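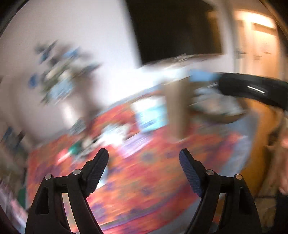 The Long Way Around the Lake

My grandmother kept her walking shoes on a sheet of newspaper by the back door, and for most of my childhood I believed that everyone's grandmother did. They were brown and creased across the toes, and if you so much as looked in their direction after supper she would ask whether you were coming. You were always coming. We went down the hill, past the feed store, along the gravel to the water and back by the church, and by the time we got home the dishes had somehow been done by somebody else.

I have been thinking about those walks a good deal since I moved to Tikanow, a lake town of the kind where people still walk after supper as a matter of course. I didn't know this when I signed the lease. I had come for the quiet and the low rent, and on my second evening I was carrying flattened boxes out to the curb when I noticed that the whole street seemed to be leaving home at once. Couples, a man with two beagles, three teenagers sharing a bag of sunflower seeds, a very old woman in a bright green windbreaker going at a pace I would have called brisk in someone half her age. They all nodded at me and my boxes. I put the boxes down and went along.

The path they take is called the Skaltetti, and I have heard four explanations for the name, each delivered with complete confidence. It starts behind the old Guerra bakery, follows the shore through a stand of birches, crosses the creek on a footbridge and comes back up into town by way of the school. The sign at the trailhead says the first road here was cut in 1666, which a man at the hardware store told me is nonsense, though he said it fondly and wouldn't hear of changing the sign.

From the footbridge you can go home the short way or climb the hill. There are 274 steps up that hill, set into the bank with old railroad ties, and the number is painted on the top one in case you lost track. I go up perhaps one evening in three. The regulars go up every night, talking the whole time, which I find both inspiring and a little rude.

What surprised me most was how little the walk has to do with exercise. In the city I had been a serious sort of walker. I had the good socks and the app, and I came home with a number that pleased me or didn't. In Tikanow you can hardly get fifty yards without stopping. Someone is out watering and wants to tell you about the squash borers. Someone has a new porch railing and would like it admired, and you do admire it, and then you have to hear about the old railing too. The first month I kept shifting from foot to foot, wanting to get on. Then sometime in September I caught myself leaning on a fence for twenty minutes hearing about a stranger's knee, perfectly happy, with the light going pink over the water and my own supper dishes still in the sink.

There are rules, although you have to pick them up as you go. You walk the lake clockwise. You don't ask anybody to come in, and you don't go in if you're asked, or the whole thing would fall apart by the second house. Bad news can be told on the path but it's usually saved for the stretch through the birches, where you are side by side and it's getting dim. I have been told about a divorce there, and a diagnosis, and once about a daughter who had finally called. I told some things of my own that I hadn't planned on telling.

Winter thins the crowd, of course. The town has 200 households, give or take the summer people, and in July you would swear every one of them was out there. By February it's down to the stalwarts, with cleats strapped to their boots and flashlights they don't turn on until they have to. The Hosis, which is our one café and closes at six the rest of the year, stays open until eight in the cold months and leaves a pot of cider on the counter with a coffee can for the money. It's good cider, heavy on the clove. You drink it standing up, with your mittens under your arm, and everybody's glasses fog over.

I asked the woman in the green windbreaker once how long she had been doing this — she has a navy parka for the winter, but I still think of her in green. She gave it real thought and said since she was carried. Then she asked whether I was going up the hill tonight, and I said I hadn't decided, and she said well, decide while you're walking, it's cold.

So I went up. It was clear enough at the top to see across to the far shore, where a few porch lights were on, and somebody over there was out walking too, with a flashlight, going the same way around as we were.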